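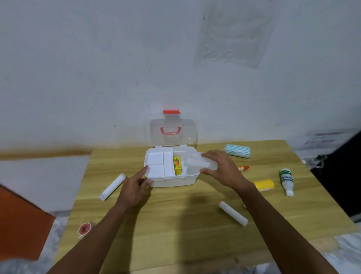 First-aid box, tray going back in. 

First aid box: tray in or tray out?
Started by rniven_workshop

rniven_workshop
I look after the first aid box for a small joinery place and I've been putting it back together this afternoon. It's the white plastic sort with a clear hinged lid, red latch and red handle. Inside there's a white divider down the left with one wide shallow section and a narrow one next to it, and then a clear plastic tray that drops in on the right.

My question is whether people keep the clear tray. With it in, the small things stay put but I lose depth and the bandage rolls have to go somewhere else. With it out, I get a decent hole for the bulky stuff and everything small ends up at the bottom.

What has to go in: two bandage rolls, a roll of tape, a small tube, a packet, a bottle, a yellow box and a small yellow carton. The carton is in the middle compartment already and I'm happy with it there. Gloves and burn dressings are on order. The rest I can move about.

Ruairi

pellow
Tray in. Ours came out once for a clean and never went back, and by the end of the month you had to tip the lot on the bench to find a plaster.

Mhairi Matheson
I'd take it out, but it depends who opens the box. If it's one person who knows where everything is, a tray is fine. If it's anyone who happens to be nearest, they'll lift the tray, put it down on something dirty, take what they want and leave the tray there. I did the boxes for a school kitchen for years and the trays were always the first thing to go missing.

What I did was put everything for one job in a bag. Cuts in one bag, burns in another, eyes in a third. Grip-seal bags, label facing up. Then it doesn't matter much what shape the box is inside.

rniven_workshop
Bags are a good thought. My only worry is opening a grip-seal with one hand if the other one is bleeding. Most of ours are finger cuts and people tend to deal with it themselves before they call anybody.

Mhairi Matheson
Leave the cuts bag open then. Or leave the plasters loose and bag the rest.

old_tam
Why is the bottle in there at all? If that's antiseptic I was told on my last course not to bother. Clean water or sterile wipes. Bottles leak, and then your dressings are ruined.

rniven_workshop
It was in there when I took the box over. Green and white label. I've not decided about it.

old_tam
Check the date on it and then decide. I'd have it out. Same with the tube if it's a cream. You're not supposed to be handing out creams at work unless things have changed.

pellow
Depends what you're doing it for. A home box can have what you like in it. A work box you want to go by whatever your risk assessment says and leave the rest out. I don't agree that a bottle always leaks though. We've had a Lidis one lying on its side in the van for two years and it's been fine.

old_tam
Two years is a long time to keep a bottle in a van.

pellow
Fair point.

kestrel_h
On the tray – we've got a box laid out much like that, divider on the left and a loose tray on the right. We tried it both ways. What worked was putting the bandage rolls under the tray and the small stuff on top of it. Rolls squash a bit, so the tray sits down on them and stops rattling. You use the rolls least, so having them underneath is no bother.

Mhairi Matheson
You use them least but when you do want one you want it quickly. I would never put a bandage under something else.

kestrel_h
It takes a second to lift a tray out.

Mhairi Matheson
It takes a second when you know it's there. Someone who's never opened the box sees a full tray and thinks that's the lot. I've watched a grown man tie a tea towel round his hand with two good dressings sitting four inches below where he was looking.

kestrel_h
The tray's clear, so you'd see the rolls through it.

Mhairi Matheson
Only if the tray's empty.

rniven_workshop
I tried it kestrel's way just now. One roll goes under without a fight. The second one stops the tray sitting level and then the lid won't latch, so that would have to go in the wide section on the left. That section is shallow and a roll stands up too high in it. I might swap it for a thinner one.

d_garrow
Do you need both? How many of you are there?

rniven_workshop
Five most days. I'd sooner keep both. We've got a bandsaw.

d_garrow
Then keep both and get a bigger box. The Osteck ones are deeper and the dividers slide. I think the middle size is the 465 but check, they changed the numbers. The older one was the 359 and that was no deeper than what you've got.

pellow
He doesn't need a bigger box for eight things.

d_garrow
He's got gloves and burn dressings coming. Where are they going?

pellow
Gloves can go flat on top of everything. They should be the first thing you touch anyway.

old_tam
Agree with that. Gloves on top, always. I'd also move the tape. A roll of tape in a compartment always works its way to the bottom. Ours hangs on a hook by the box.

rniven_workshop
The tape would walk if I hung it on a hook. Somebody would be using it on a cable by September.

old_tam
Buy two.

sunnyside_jo
Butting in from the home side of things, sorry. Please write the dates on the lid. I put a strip of masking tape along the inside with the earliest expiry and which item it is, and I check the strip instead of every packet. We had a tube in our kitchen box that was older than my youngest.

rniven_workshop
I like that. It would have to go where it doesn't cover the view in. Is there a reason you put it inside and not outside?

sunnyside_jo
It gets rubbed off outside. Ours lives under the sink with the cleaning things.

Mhairi Matheson
Please don't keep it under the sink. Damp gets into the paper wrappers and they go soft. High up and dry, and somewhere a visitor would think to look.

sunnyside_jo
It's in a cupboard with a door! But I take the point, I'll see if there's room by the fridge.

kestrel_h
For the contents list, we use a Prutier refill card. It's only a printed sheet with tick boxes, you could make your own. Ours is kept in the office and not in the box, so if someone takes the last of something they have to come and say so.

pellow
And do they?

kestrel_h
About half the time.

d_garrow
We gave up on cards and put a seal on the latch. Plain plastic pull-tight, numbered. If the seal is broken, somebody's been in and I go and look. Tennant sell them in bags and ours started at 2323, I write the number in the book. It's cheap and I don't have to open the box every week to know it's complete.

Mhairi Matheson
A seal on a first aid box makes me uneasy. If you need scissors to get to the scissors you've gone wrong somewhere.

d_garrow
They snap by hand. You twist and it's off. I wouldn't use one you had to cut.

Mhairi Matheson
All right, but try it with wet hands first. I'd still go with the card.

rniven_workshop
Thanks all. Where I've got to: tray stays in for now, with one roll underneath and a thinner one to go on the left when I've bought it. Small things in the tray, gloves on top of everything when they come. The bottle is out until I've read the label properly. Tape stays in the box. I'll put a strip on the lid for the dates, and a label on the tray saying there's a bandage under it, which I hope will do for Mhairi.

Mhairi Matheson
It's better than nothing. Make it big letters.

old_tam
And the tube?

rniven_workshop
Reading that one as well.

d_garrow
Measure the burn dressings before you settle on any of this. The ones we get come in a flat packet and it's wider than you'd think. Ours wouldn't go in the tray at all.

rniven_workshop
They're due in the morning. I'll put the tape measure on them.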